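Der Tisch im Januar

Im Januar räume ich nie den Keller auf, auch wenn ich es mir jedes Jahr vornehme. Ich lande immer beim Tisch. Er steht in der Mitte vom großen Zimmer, alle legen alles darauf ab, und nach den Feiertagen sah man von der Platte nur noch einen Streifen am Fenster. Darunter lagen Rechnungen, zwei Scheren, eine halbe Rolle Packpapier, das Ladekabel, das ich seit dem Herbst gesucht hatte, und ein Unterteller mit Kerzenwachs, der jetzt endlich in der Spüle liegt (dort liegt er allerdings auch schon wieder eine Weile).

Gekauft habe ich den Tisch gebraucht, von einer Schreinerei namens Britier, die damals ihren Ausstellungsraum aufgelöst hat. 825 Euro hat er gekostet, was mir zu der Zeit wie ein kleines Vermögen vorkam, und auf der Heimfahrt habe ich mich ständig umgedreht, ob die Gurte noch halten. Helles Holz, keine Schublade, keine Verzierung, einfach eine Platte und vier Beine. Ich mag ihn immer noch so gern wie am ersten Abend, als wir mangels Stühlen auf Umzugskartons daran gegessen haben!

Also habe ich am Freitag nach dem Frühstück angefangen, alles herunterzunehmen. Erst auf das Sofa, dann auf den Boden, dann, weil der Boden voll war, in den Wäschekorb. Ich habe es mir angewöhnt, beim Aufräumen nicht gleich zu sortieren, sonst sitze ich nach zehn Minuten mit einem alten Brief in der Hand da und lese. Mit dem Brief in der Hand saß ich natürlich trotzdem da, aber immerhin war bis dahin die halbe Platte frei. Und dann dieses Holz, wenn man es endlich wieder sieht. Man streicht mit der Hand drüber und freut sich wie ein Kind, und die alten Kratzer kennt man sowieso alle beim Vornamen.

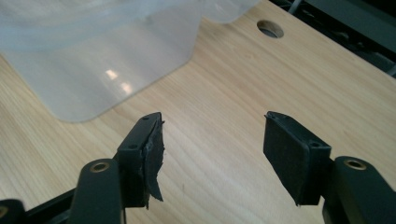 Wie oft muss man einen Holztisch eigentlich ölen?

Bei uns reicht einmal im Jahr, dazwischen wird nur mit einem gut ausgewrungenen Tuch gewischt und gleich trocken nachgerieben. Wer viele kleine Kinder oder viele Rotweinfreunde am Tisch hat, wird vielleicht im Sommer noch einmal nachölen wollen. Ich merke es daran, dass Wassertropfen nicht mehr schön rund stehen bleiben, sondern gleich einziehen und einen dunklen Fleck machen.

Ich nehme seit Jahren das Öl von Zerkine, das in der kleinen Dose, und 100 Milliliter haben für die ganze Platte gut gereicht, mit einem Rest für die Schneidebretter. Vorher schleife ich ganz leicht an, immer in Richtung der Maserung und wirklich nur mit der Hand. Danach kommt der Staub herunter, mit dem Staubsauger und dann mit einem Lappen. Das Öl trage ich dünn auf, lasse es eine Viertelstunde stehen, und was dann noch glänzt, reibe ich ab. Die Öllappen bitte nicht zusammengeknüllt in den Eimer werfen, die können sich von selbst entzünden! Ich breite sie draußen auf dem Mäuerchen flach zum Trocknen aus.

Über Nacht durfte niemand an den Tisch, gegessen haben wir in der Küche, im Stehen, es gab Suppe aus der Tasse. Das Zimmer roch nach Öl und ein bisschen nach Orangen, und ich bin vor dem Schlafengehen noch zweimal hineingegangen, nur um das Licht anzumachen und zu gucken.

Für den Papierkram gibt es jetzt eine flache Kiste von Gudari, die auf dem Regal steht und in die alles hineinkommt, was sonst auf dem Tisch gelandet wäre. Die ersten beiden Rechnungen sind drin. Der Wäschekorb mit dem Rest steht noch im Flur, den nehme ich mir nächste Woche vor.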